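Section 3. Mug and Coaster Task, Pamness Robotics Club

1. Put the tray in the middle of the table, long side left to right. The Dosine sheet claims placement doesn't matter. We doubt it.
2. Stand the mugs upright on the tray and lay the coasters around it.

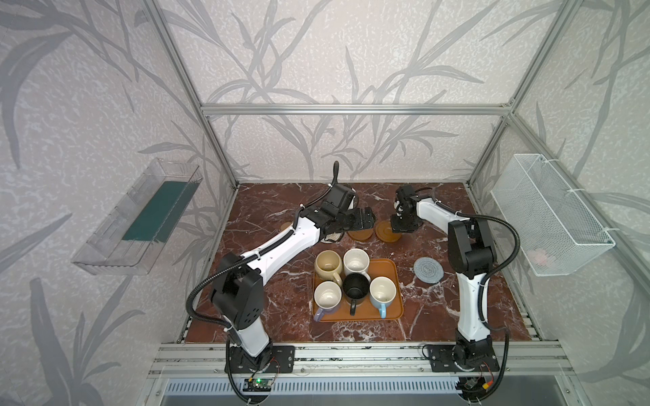 3. Home both arms. If one stalls, stop and call Stellan Strömberg. "Self-correcting" is the vendor's word.
4. Run 14 trials and log every one, failures included.

CAUTION: Hands stay behind the front rail while the arms have power.
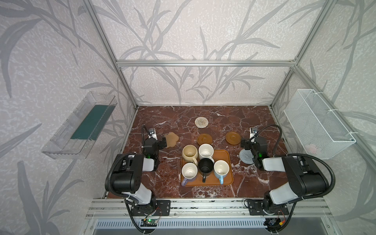 Fig. 3-2. Tray with five mugs, coasters around it, both arms on the front rail.

NOTE: A good run in practice proves little. Repeat it in September before you enter it.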